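Teaching a two-arm robot to sort bowls and plates by remote control – smooth or natural?

Posted by Kagiso Maluleke, 20 May 2026

Hello everybody. I am new in this field and I would be thankful for advice. Our group at Wornstead wants to show a two-arm robot how to put crockery in order. We move the arms by remote control and every run is recorded, then the policy is trained on the recordings. The first task is with plastic bowls: pick up from the table or the shelf, carry, put down again.
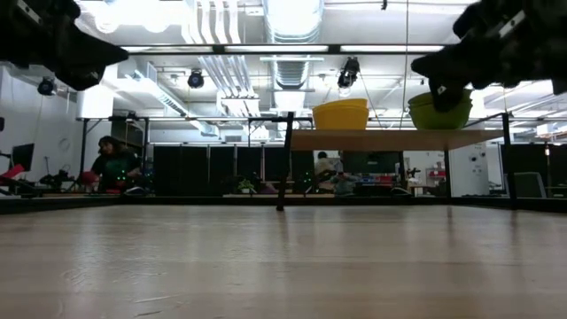
Yellow and green stacks up on the shelf, with the right gripper at the green one.

My trouble is with the stacks. When I want to take one green bowl, very often I get two, as they sit tightly inside each other. I have 40 recorded runs now. In 12 of them I hesitated in front of the rim for a long time, and in some others I let go and gripped again. Should I delete these runs? My colleague says that hesitation is poison for the training. I am not so sure, as the robot will also meet this situation one day.
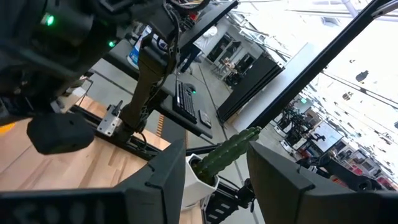 A second thing is the view. I drive mostly by looking at the wrist picture on the monitor, and the horizon there turns together with the hand. After one hour I feel a little sick and my movements become worse. Is it allowed to look directly at the table with my own eyes, if the policy will later have only the cameras?

Thank you in advance, and sorry for my long text.

Posted by Huerta

Delete them all and start again, 40 runs is nothing. We did 207 for one drawer.

Posted by Ekine

I would not delete all. English is also not my first language, so please ask if something is unclear.

Please divide your 12 runs into two piles. In the first pile put the runs where you stood still and only thought. From these you can cut out the waiting part, if your software permits it – otherwise leave them out. A policy which learns to stand still in front of a rim can stay there forever, I have seen it. In the second pile put the runs where you made a wrong grip and then corrected it. Keep these. They show the way back from a mistake, and such runs are difficult to get later when you drive too well.

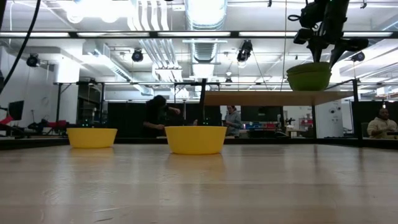 For the double bowl you must decide one rule before you record more. Either two bowls together are permitted and you carry both, or you always put them down and separate them. Both rules can work. What does not work is one rule in the morning and the other rule after lunch. In our lab we were three operators and each had his own habit, and the policy made a mixture of them which was no good for anything. Write the rule on paper and fix it next to the monitor.

About the view: you may look at the table, but be careful. If you see something with your eyes which no camera sees, you will act on it, and the robot cannot know why. I look directly when I bring the arms to the start position. During the task I use the pictures, also the one from above, and this helps very much against the sick feeling. Make a pause after 3 or 4 runs. 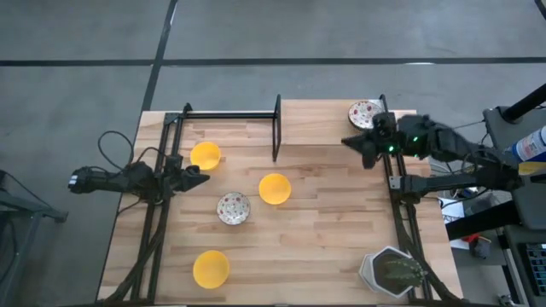

With plates I would wait a little. A plate is flat, the fingers have to come under the edge, and a small error in height is enough to push it away over the wood. Start with one plate at a time near the middle, where both arms reach easily. Change the places only when this goes well, and then change them properly, also to the corners, otherwise the policy learns one place by heart.

Posted by Kagiso Maluleke

Thank you Ekine, this is very clear. I looked again and seven of my 12 runs are of the second kind, so I will keep these. We chose the rule "put down and separate". I will write again in September, when the plates are started.

Posted by Pleltirwood

One small addition. Check also how fast you open the gripper when you put down a bowl. I opened always very quickly and the bowl jumped a bit each time. The robot has copied it faithfully.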